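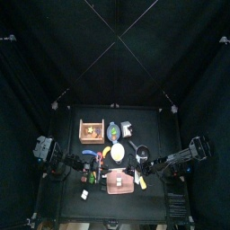

Jeferson Coutinho

Notebook — site comparison, shared workshop and living project

May, Tuesday, entry begun 9:15

Purpose of this entry: to record the visits to the three candidate towns and the revised scoring, before the group meets to settle the shortlist. Colleagues are asked to add corrections in the margin and to initial them.

1. Tastham

The building is a former school on two floors, with 665 square meters of usable space. The agent's sheet gives a larger figure, which includes the covered yard. I have used the smaller one in the table.

The ground floor would take the wood shop and the ceramics room without moving any walls. The upper floor divides into six bedrooms and a common kitchen. The stairs are narrow, and the large press would have to go in through the rear window or stay downstairs. I measured the window opening twice and the result is on the loose sheet at the back of this notebook.

The town has a bakery, a hardware store, a small library with evening hours and a footpath along the river. The train stops in the morning and late afternoon only. Two members of the group travel for work and have said that this is a serious difficulty for them.

Score unchanged from the first round.

2. Suler

The property is at the top of a steep road. The view is very good and accounts for much of the enthusiasm in the first round. I walked from the bus stop with a full pack and it took 25 minutes. The return was quicker.

Water comes from a shared spring under an agreement with the neighboring farm. The agreement was not available to read. Until it is, I do not think we should score the utilities line at all, and I have struck out the earlier mark.

The barn has a sound roof on the north side. The south side needs new battens and possibly new rafters — I could not get close enough to judge. The house is dry, plain and larger than it looks from the road.

Score lowered on access. Utilities left open.

3. Metska

Smallest of the three, with 104 square meters in the main unit and an option on the unit next door. The option lapses if it is not taken up within 6 months of signing.

There is a coworking space across the courtyard and a swimming pool two streets away, with a sauna open to residents at a reduced rate. The monthly service charge is 300 and covers heating of the shared hall, snow clearing and trash collection. It does not cover internet service.

Noise from the loading bay was noticeable at 7:30 and had stopped by 10. The ceramics kiln would need written consent from the building manager. I have asked for the form.

Score raised on transport, lowered on space.

Scoring method

Rahman has pointed out that "character of place" and "quality of surroundings" were being marked as separate lines although most of us gave them the same number. I have merged them. The order of the three sites does not change, but the gap between Tastham and Metska is now very small.

Open items

Spring agreement, Suler — request sent.
Kiln consent form, Metska — waiting.
Train timetable after the summer change, Tastham — to be checked.
Ceiling height in the Tastham ceramics room — missed during the visit, to be measured next time.

Entry closed 16:40. Table recopied on the following page.

Shares 6 | Comments 2
Home | Notebook | Sites | Members | Contact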